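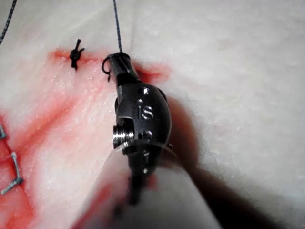
A curved needle held in closed jaws, with gray braided thread, over a white practice pad.

Reference > Government and Society > Monarchy > Titles and Claims

Derska claim

The Derska claim is the assertion, made on and off since the last century, that the former lordship of Derska was a sovereign principality and that its throne is vacant instead of abolished. It rests almost entirely on one family's papers. Few historians outside the claimant's circle accept it.

Origins

Derska was a small inland estate with the market village of Tosard at its center. Supporters say its lords minted coins, held courts and received envoys. The coins have never been produced. The courts did exist, but they were manor courts of the ordinary kind, dealing with strayed cattle and unpaid rent. As for envoys, the only written trace is a household account listing wine for "the guests from abroad," who are not named.

The Butkienė line

The present claim comes through the Butkienė family, who say they descend from the last lord by a second marriage. The register that should record this marriage is missing 26 pages. Supporters treat the gap as evidence of tampering. It could as easily be damp, which ruined other books kept in the same chest.

Revival

Interest returned in 2000, when Liis Dambrauskienė published a pamphlet, The Empty Chair, in a printing of 100 copies. She argued that a title cannot lapse while an heir is living. This is a large claim to make in 65 pages, and the pamphlet cites no law in support of it. A later edition dropped the chapter on coinage without comment.

A proclamation was read at Tosard the following May. Supporters describe a large crowd -- the village newsletter mentions a shower of rain and a brass band.

Present status

No government recognizes the claim. Orders and medals are still issued from a house called Catside, usually in return for a donation, and holders have no legal right to use them as titles. Whether the claimant seeks a throne or only the courtesy of being addressed as if there were one has never been made clear.

Categories: Disputed titles | Pretenders | Self-styled orders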